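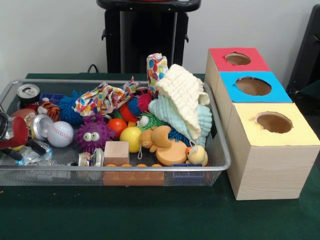 Lunari Community Center: Sorting Table Gallery

Last updated: September

The Lunari Community Center holds a sorting table for families each fall. Visitors are invited to look through a tray of mixed household items and toys, and to decide with their children what should be kept, passed on or recycled.

The tray
Wire mesh, with a raised metal rim. It is set out full, so that younger visitors have to search for what they want.

Soft toys
A small tiger plush is among the items on the table. Soft toys in good repair are passed to the Nyaga Street play group.

Balls
Smooth balls, spiky rubber balls and a baseball with red stitching. The purple one with googly eyes is generally the first to be picked up.

Cans
Aluminum cans, two of them crushed. Families are asked to rinse cans at home before bringing them in.

Fabric
One patterned piece, printed with colorful dots and shapes. Clean fabric of any size is accepted for the craft shelf.

The boxes
Cardboard, with colored tops. Children may take turns at the boxes, and an adult should remain at the table.

The program received 743 donated items last season. Sessions are limited to 13 families and last 50 minutes. Elibariki Massawe coordinates the table and may be reached through the front office.

Contact: Front Office, Lunari Community Center, Room 35 | Copyright Lunari Community Center. All rights reserved. | Back to top

Comments (3)

Grastano: My daughter has asked for a tiger like that one ever since. Are the toys ever for sale?

Shabani Rashidi: Toys are given to the play group and are not sold. Thank you for asking.

drovitz: Do you take bottle caps?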